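Talk notes, Dinenbridge electronics evening, Saturday, February 13, 2021. Thirty minutes, plus however long the projector takes.

# Triggering, or why your trace won't stand still

**Opening**

- Hello, thanks for coming. Hands up if you have ever pressed Auto Set and hoped for the best. Leave them up if it worked.
- Tonight is triggering only. Cursors and maths were the January talk and I am not doing cursors again.
- All screens are from the Plodgate, the two-channel scope on the club bench. Yours will have the same knobs in a worse order.

**What a trigger does**

- The scope draws the same short stretch of signal over and over. The trigger decides where each drawing starts.
- Start at the same point on the wave every time and the picture holds still. Start anywhere you like and you get spaghetti.
- DEMO: sine wave, 3000 Hz, trigger level above the peak. Let it slide about. Wait for someone to say "is it broken?"
- Bring the level down slowly until it locks. Pause here. This is the most exciting thing that happens before the tea break.

**Level and edge**

- Level is a voltage. Edge is which way the signal is going when it crosses it. Two settings, and most of the trouble is one of them.
- Check the trigger *source*. I spent an evening on channel 2 with the trigger set to channel 1, which had nothing plugged in. I changed three capacitors. The capacitors were fine.
- The little arrow on the right of the screen is the level. On the Plodgate it goes grey when it is off the top, in case you were enjoying being able to see it.

**Auto, Normal, Single**

- Auto: if no trigger comes along, it draws something anyway. Friendly, and slightly dishonest.
- Normal: no trigger, no drawing. The last one stays up looking perfectly healthy. Ask the room how long they would stare at it. My record is a sandwich.
- Single: waits, catches one, stops. Use this for switch bounce, power-up and anything that happens when you are looking for your glasses.
- DEMO: push button, Single, falling edge. Should show a messy few bounces. If the button behaves itself, use the spare button, which never does.

**Holdoff**

- Say this bit slowly, I rush it every time.
- Some signals cross the level several times in each cycle. A burst of pulses, then a gap, then another burst. The scope is happy to start on any of them.
- Holdoff tells it to wait a while before it will trigger again. Set it a bit longer than the burst and shorter than the whole repeat.
- Numbers for the board: burst lasts 508 microseconds, repeats every 579. Holdoff anywhere between the two will do.
- Someone will ask what happens at 156. It locks on the wrong pulse, is what happens. Show them.
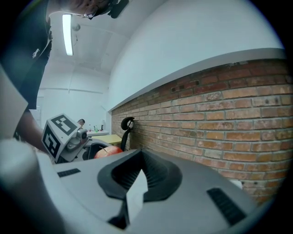
- Turn holdoff back to minimum afterwards. SAY THIS. Left on, it will ruin the next person's evening, and at this club the next person is usually me.

**Noise**

- Slow edge plus noise means the signal crosses the level several times on its way up. You get two traces, side by side, looking like a printing error.
- Try noise reject first, then high-frequency reject. Both are in the trigger menu, page two, under a heading that the Zematau manual calls "Coupling" and the Plodgate manual doesn't mention.
- Neither changes the trace itself, only what the trigger sees. Expect to repeat this.
- Shorten the ground lead before touching any of it.

**Questions**

- "Can I trigger on serial data?" On the Lahlou, yes. On the Plodgate, no, but you can trigger on the start bit and squint.
- "Which one should I buy?" Refer to the bar.
- Handout is by the door, single sheet, both sides. Side two is the right way up if you turn it over sideways.
- Probes back in the blue box please, with their clips on.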